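Drideck Table Finish, Clear Matte

A wipe-on coating for indoor tables that see more cups than coasters. It won't make a cheap table expensive, but it will stop last winter's cocoa from becoming a permanent feature.

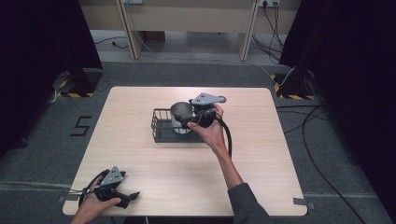
Coverage and sizes

The 400 ml can does 2 coats on a small square table. The 600 ml can does the same for a dining table, or one small table and your left shoe.

Pale woods stay pale. Drideck has no tint, so the grain you paid for is the grain you get.
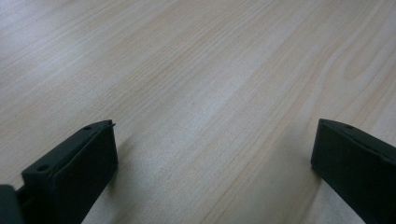

Before you start

Sand lightly, wipe, and leave overnight between coats. Yes, overnight.

Sold by Pukeretti. Product questions: Khairul Wibisono.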